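4.2 Planning the equipment budget 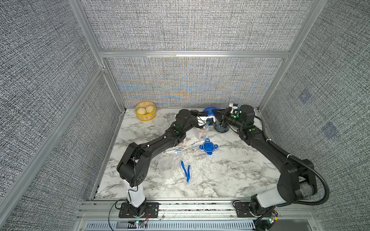 Figure 3. The two-arm cell, with toothbrushes, toothpaste tubes, clear cups and a steamer basket of buns on the table.

4.3 What the money went on

Costing a cell like this was a real pleasure - the small parts taught us the most! Our October plan gave 400 pounds to rails, fabric wall panels and mounting plates, and 210 to household objects. Cabling had only 60, far too little for two arms, and we moved money across from the objects line. Spending outside the arms came to 3,015 pounds. We would gladly plan the Posel cell the same way, with cabling priced first.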